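Tendel adds foam shape set to Kunumix line

Tendel has extended its Kunumix range of sorting materials with a set of small foam shapes, item 3692. The blocks are short prisms in solid colors, sized for use on a flat tabletop or board. Edges are cut square so that each piece rests on its face without rolling.

Product lead Takeshi Ogura said the foam was changed in December to a denser grade that holds its outline better at narrow points. The set replaces item 1713, which stays on sale until stock runs out. The list price is 19 dollars.

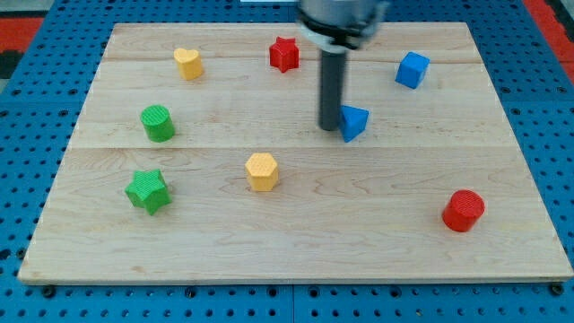 Shape blocks on a light maple board, with the yellow heart and red star in the far row.

Orders are handled through Tsuchiya.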